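Week 9 handout: Cable faults and unplanned stops in two-arm cloth handling
Unit coordinator: Kinga Antal. Lab notes: Martim Cardoso

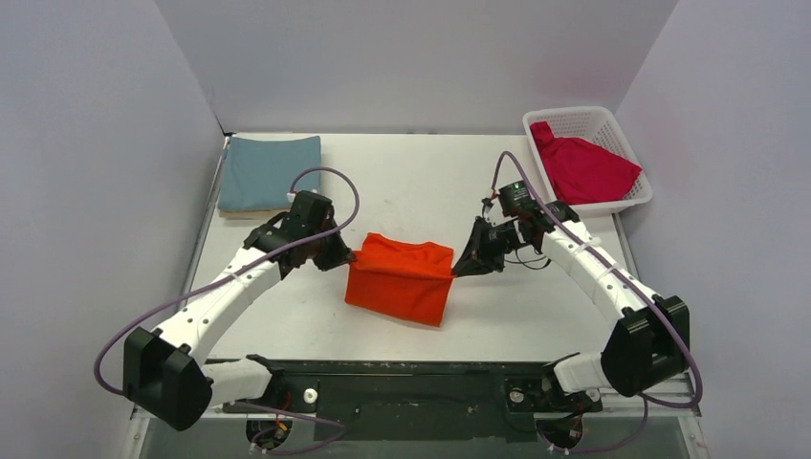

2 min read

Nov 28, 2019

These notes go with the Lirnley fault log. Bring a printed copy to the lab.

1. What happened
The folding program on the Cekodo cell stopped with a position error on the left wrist. The cell had done 1,462 cycles up to then. The arm did not hit anything. The wrist motor stopped answering for 500 ms, the controller kept sending targets, and when the motor came back it tried to catch up in one move. The right arm was still holding its corner, so the cloth was pulled tight and the left arm tripped on current.

2. Where the cable runs
On both arms the purple cable loops up from the wrist, comes back along the white segment and passes around the outside of the black elbow housing. The loop at the wrist is there for slack. Too little and the connector takes the load when the wrist rolls. Too much and the loop can snag on the basket or the other arm.

The fault was traced to the wrist connector on the left arm. One pin had backed out partway. The Fourie service sheet says to check it every 5 weeks, and the log shows no entry for that check.

3. What the software should have done
- Stop both arms when either one loses a motor. Ours stopped only the arm with the fault.
- Hold position after a dropout and wait for an operator to reset.
- Limit the pull between grippers. With a cloth held at both ends, an error in one arm becomes a load on the other.

4. Before you reach in
Cut motor power at the switch - pausing the program is not enough. The arms will sag when power goes off, so support the upper segment first.

5. For the December lab
Read log entry 59 and mark the first line where the two arms disagree. Half a page is plenty.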